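Clearing Out the Bad Shelf: Batteries, Bulbs, Old Paint and the Smoke Alarm in the Drawer
Updated 2nd January

Every house I have ever lived in has had a bad shelf. Ours is in the garage, to the left of the water heater, and for a good many years it held half a can of porch stain, a coffee tin of dead batteries, two fluorescent tubes leaning in the corner and a jug of something brown that I was fairly sure was motor oil. You can't put most of this in the trash with a clear conscience, and the place that takes it is only open on certain Saturdays, so it sits. If you have a shelf like that, I hope what follows will get you moving on it this month, while the holiday boxes are still lying around and you need something to put in them.

Before you load the car

Call first, or look up the list. I know that sounds fussy, but the drop-off in Brerkow takes paint and the one across the river in Tilirness doesn't, and I made that trip with 16 cans in the trunk before I learned it. Ask what they take, whether you need proof of address, and whether there is a limit. Ours lets each household bring up to 50 pounds at a time, which is more than you'd think until you start weighing paint.

Batteries

Sort them by kind. The ordinary alkaline ones (flashlights, remotes, the kitchen clock) can go out with the trash in many places, though not everywhere, and I save mine for the drop-off anyway. Rechargeables, button cells and anything marked lithium need more care. Put a piece of clear tape over the terminals, or drop each one into its own little sandwich bag, and keep them in a plastic tub with a loose lid somewhere cool and dry.

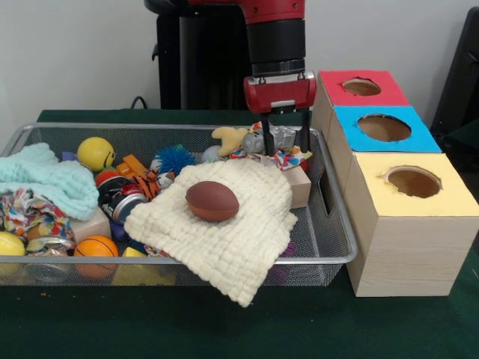
Button cells I keep apart from all the rest, taped front and back, in a jar on a high shelf that small hands can't reach. A child who swallows one needs the emergency room right away, so please don't leave them on the counter, even for an afternoon. And if a battery of any sort is swollen or leaking, leave it out of the tub. Set it outdoors on concrete, well away from anything that burns, and call the drop-off to ask how they want it brought in.

Smoke alarms

People are surprised by this one. A good many older smoke alarms are the ionization type, and they have a tiny amount of radioactive material sealed inside. On the wall or in a drawer it does you no harm at all. What you mustn't do is pry the chamber open, crush it or throw it on a fire. Look at the label on the back, which will say if it contains americium, and then look for the maker's address. Some makers will take old alarms back by mail, and some counties collect them. Take the battery out first if it's the kind that comes out, and pack the alarm whole in a small box. Rules vary a lot from state to state on these, so ask.

While you're up on the stepladder, check the dates on the ones still hanging. They are generally good for ten years. I write the year on a bit of masking tape and stick it to the side, and I test them all in March when the clocks change.

Bulbs and tubes

Fluorescent tubes and the curly bulbs have a little mercury in them. Slide them back into the sleeve the new ones came in, or roll them in newspaper and stand them in a tall box – an umbrella box does nicely. If one breaks, send everybody out of the room (pets too), open a window, and turn off the furnace fan. Leave the vacuum in the closet. Scoop up the pieces with stiff card, pat up the dust with sticky tape, and put the whole business in a glass jar with a lid. 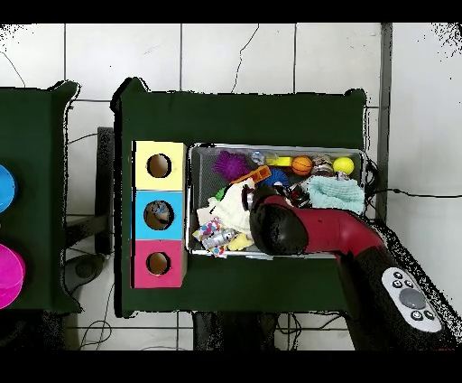

Colored blocks and a metal tray of toys on a green table.

Paint

Find out whether it's latex or oil, because they go different ways. The can will say "clean up with water" if it's latex. An inch or so of old latex can be stirred up with cat litter and left open until it's hard all the way through, and then many towns will take it in the regular trash with the lid off. I buy the plainest, cheapest litter at Pană, the hardware store on our side of town, and a bag does me for years. Oil paint, stain, thinner and varnish all go to the drop-off in their own cans, lids tapped down snug with a rubber mallet.

Rags with oil stain on them deserve a word too. They can heat up by themselves in a pile and catch fire. Spread them flat outdoors, one layer, until they're stiff, and ask what your town wants done with them after that.

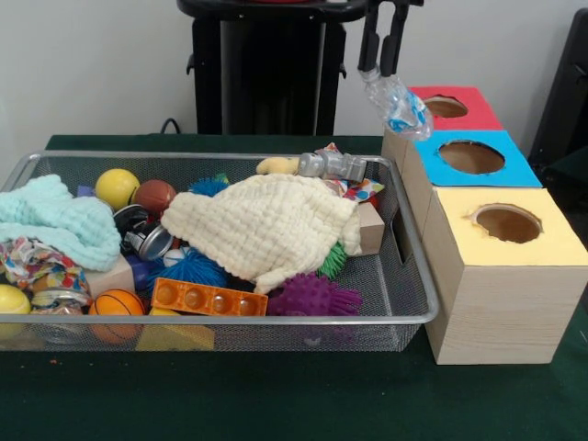
Marlys Tedrow
Household columnist, Edus

Packing the car

Keep everything in its original container if you possibly can, and never pour 2 things together to save room. Stand the cans upright in a shallow cardboard box with newspaper stuffed between them. Liquids go in the trunk, the windows come down an inch, and you drive straight there with no stop for groceries. Most places would like you to stay in your seat and let them do the lifting, which at my age suits me very well.

Mystery jugs

If you don't know what it is, don't open it to sniff. Write "unknown" on the tape and tell the person at the gate.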